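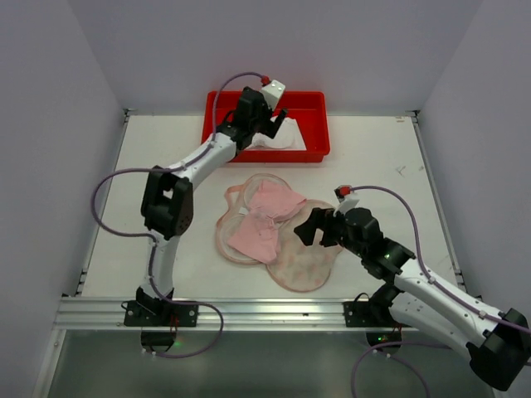

Jarlath Dolan
Writer, baker and keeper of this blog

27 September 2020

My grandmother kept her sourdough starter in a blue enamel jug with a saucer on top, and for most of my childhood I believed it was some kind of pet. She talked to it while she fed it. She took it along in the car when we went to the lake (wedged between my brother's feet, poor kid, with strict orders not to kick). When she passed, my aunt got the jug, and I got half a cup of what was inside it, carried home in a jam jar with the lid barely screwed on.

I let that jar die within a month. I was twenty-two, I lived on toast and takeout, and I put it at the back of the fridge behind the mustard and forgot it was there. I still feel a little sick when I think about it! My aunt, bless her, never said a word. She just handed me another half cup the next time I visited and asked if I wanted pie.

The second one has lasted. I named it Oren, after a very patient mailman we had on our old street, and it has come with me through three apartments and now this drafty little house, where it lives on the shelf over the stove and seems happier than I am about the winters. A few of you wrote in after my last post asking how I keep it going and what I bake with it, so I thought I'd sit down this morning with my coffee and write it all out properly.

I feed Oren equal weights of flour and water, usually first thing, before I've even found my glasses. Any plain bread flour will do. I went through a spell of buying the fancy stuff from a mill two counties over, and the bread was lovely, but so was the bread before it, and my wallet was a good deal lighter. If I know I won't be baking for a while, into the fridge it goes (front shelf, where I can see it) and I feed it once a week.

My everyday loaf is 600 grams of flour, a good scoop of starter, water until it feels right, and salt. When the kids are home I go up to 1,000 grams and make two. I mix it in the evening, leave it 30 minutes, fold it over on itself a few times whenever I walk past the kitchen, and then let it sit out overnight under a dish towel. September is just about perfect for this. The kitchen is cool enough by bedtime that the dough takes its time, and I don't come down in the morning to find it crawling over the side of the bowl, as happened twice in the heat this summer.

I bake it in the heavy pot my wife's mother gave us for our wedding, lid on and then lid off, until it's darker than you think it ought to be. My father liked his bread pale and soft and would have called mine burnt. He'd have eaten it anyway, with far too much butter.

If anyone nearby would like some of Oren, please leave a comment and I'll set a jar out on the porch for you. Bring the jar back if you remember, I'm running low. Next time I'll write up the rye, which I'm still fussing with.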